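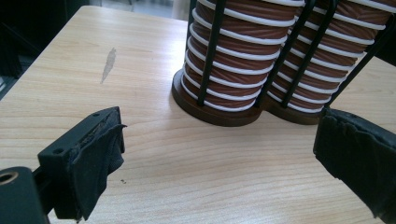
Care of wood-grain tabletops in shared rooms

1. Marks and crumbs
Brush crumbs off before wiping. Dragged under a cloth, they scratch. For a dried liquid mark, lay a damp cloth over it for 20 seconds, then wipe along the grain. Use one drop of washing-up liquid in 400 ml of warm water. Trunside surface cleaner also works, but leaves a film if overused.

2. Objects with a round base
Lift them - do not slide. Wipe under the base as well as round it. Felt discs of 17 mm suit most small bases. Replace them each January.

3. Cable holes
Never pour or spray near a grommet hole. Spray the cloth instead and work away from the opening. Run a dry cotton bud round the rim, where dust collects. Check the finish under a low light, as glare hides streaks. 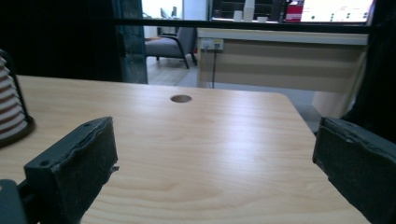 Reader's note from Wibisono: on my desk the rim of the hole had lifted and water got in underneath. I dried it for a day and pressed it back with a little contact glue. Has held so far.

4. Hot drinks
Set paper cups well back from the edge. A ripple wall protects the hand, but the base is thinner, so use a mat on older finishes. Cork of 3 mm is enough.

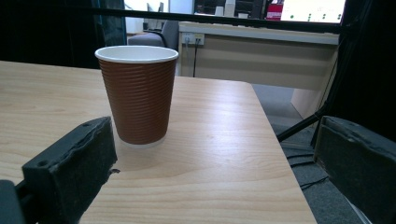

Ripple-wall paper cup on a wood-grain tabletop.

Last revised 2021-06-03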